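Open Day at the Restier Building, in Pictures

Pomley Robotics opened its doors in September for the first time since the move, and I went along with a notebook, a visitor sticker and low expectations regarding the coffee. The coffee was fine. The sticker is still on my jacket and appears to have become part of it.

The Restier Building used to be a place that made drawer handles. You come in through the old loading dock, sign a sheet promising to keep your hands to yourself, and are then handed a pastry, so you have something to do with them. After that it's one long corridor with a lab off each side and a person in each doorway looking hopeful.

Most of what follows is my notes, put up in the order I walked it. Gallery regulars will know that my pictures come in small numbers and my opinions don't.

Stop one: the welcome

Helge Wallin runs the place and gave the opening talk, which was scheduled for 7 minutes and had the soul of a much longer one. He covered the history of the company, the history of the building, and a dispute over the parking lot that I would happily have heard more of. He has a budget for open days of 300 dollars, he told us, and we were eating it.

Stop two: the wall of shame

The corridor has a glass case of things the robots have broken. Mugs mostly, plus a stapler, a banana (replaced monthly, according to the card) and half of a very nice ruler. Each one has a typed label giving the date and the program that was running. The labels are written in the tone of a coroner. I spent longer here than at any other stop, and so did everyone else.

Stop three: Ogunleye, the scheduler

Ogunleye is the software that decides which arm gets which job and when. As a thing to look at it's a spreadsheet that changes color. Thư Đoàn, who wrote a good part of it, gave a brave live demo to a room of people who had come to see metal move. She got a laugh by scheduling her own lunch break and having the system turn it down. A boy near the front asked if it could do his homework and she told him it would put it in a queue.

Stop four: Druvow

Druvow is the two-armed station and the reason the corridor was blocked from ten in the morning on. You went in a few at a time through a gap in a black curtain, like a fortune teller's, and stood very close to strangers.

Stepan Semeniuk did the talking and Tài Thân sat at the keyboard and did the work. The idea is that a person guides both arms through a small tabletop job over and over, and the recordings are used to teach the arms to do it by themselves. They have 87 jobs on the list so far. Somebody asked how many recordings they had made in total and Stepan said 3,000, in the voice of a man who had been present for each one.

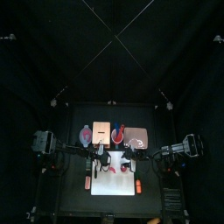 Druvow at the table: two grippers, one white sheet, two small red pieces. The wooden box with the slot is at the back, next to the cup with the spoon in it.

My group contained a retired dentist who had views on grip. He thought the fingers were coming in at the wrong angle and said so, twice. Tài asked him to show what he meant, and he mimed it in the air with great delicacy, and Stepan wrote something down. Whether it was the advice or a shopping list I couldn't tell from where I stood.

I asked why everything was black. Stray light confuses the cameras, Stepan said, and white curtains show the coffee. We were then thanked and moved along, blinking, into the corridor.

Stop five: drive it yourself

The last room had a simulator with two hand controllers and a line of children who were all much better at it than I was. Sang Bùi was in charge and had the patience of a driving instructor. The task was to put a cartoon block in a cartoon bowl. I put it on the cartoon floor. Sang said many visitors found the left hand tricky. I had been using the right.

Practical notes

Entry is free. The next open day will be announced on the board by the loading dock. Park on the street, for reasons Helge will be glad to explain. Strollers fit everywhere except the curtain at Druvow, and the cinnamon pastries go first.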